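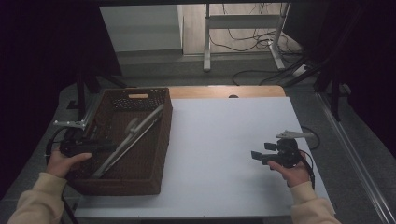 *A woven wicker basket with a wooden handle set into its rim.*

# How a Basket Holds Together

A basket has no need for nails. Many baskets have no glue in them either. They keep their shape because long, thin strips press against each other at every place they cross. This page explains how that works.

## What wicker is

Wicker is a way of making things. It is not the name of a plant. A maker can weave wicker from willow, rattan, reed, or even paper cord twisted tight. Willow comes from thin branches called **rods**. Rattan comes from a climbing palm with a long, bendy stem.

Dry willow rods snap when you bend them. Makers soak them in water first. Water softens the fibers, and the rod can then turn a corner without breaking. When it dries again, it stiffens in its new shape.

## Stakes and weavers

Every woven basket has two kinds of parts:

- **Stakes** stand up from the base, like fence posts.
- **Weavers** go sideways, in front of one stake and behind the next.

On the next row up, the pattern swaps. Where the first weaver went in front, the second goes behind. Each stake is now pushed from both sides. The rubbing force between the strips is called **friction**. One crossing gives only a little friction. A small storage basket made for the Kokbridge school museum has 1,396 crossings, and all of them work together.

## Tight weave and open weave

In a tight weave, the rows are pushed down until they touch. Tight walls are stiff and stop small items from falling out.

In an open weave, the maker leaves gaps. Open weave uses less material, weighs less, and lets air through. It also bends more easily. A basket can have both kinds. The one at the top of this page has a patch of looser weave just below the handle, with closer weaving elsewhere.

## Why the handle is a separate part

Lifting a full basket puts a large load on a small area. Thin strips can bend or crack there, and their edges can dig into your fingers. A solid wooden handle is smooth and wide, and it spreads the load along the rim.

The rim matters too. It locks the tops of the stakes in place. If the rim breaks, the top row can slide off, then the row under it.

## Round or rectangular

Round baskets are easier to weave. The weaver follows a steady curve and never has to make a sharp turn. Rectangular baskets need extra-strong stakes at the corners, where the weavers bend the most. They fit on shelves with less wasted space.

A long tool can lie slantwise in a rectangular basket. The slanted line from corner to corner is the **diagonal**, and it is longer than any side.

## Try it: a paper wall

You need stiff paper, scissors, and a ruler.

1. Cut a sheet into strips of equal width.
2. Lay half of them side by side.
3. Weave the others through, over and under.
4. Swap the pattern on each new row.
5. Push the rows together, then pull gently on one strip.

Repeat with gaps between the rows. Compare how hard you have to pull.

## Words to know

**Friction:** a force that resists sliding.
**Rod:** a thin willow branch used for weaving.
**Stake:** an upright part of a basket.
**Weaver:** a strip that passes in front of and behind the stakes.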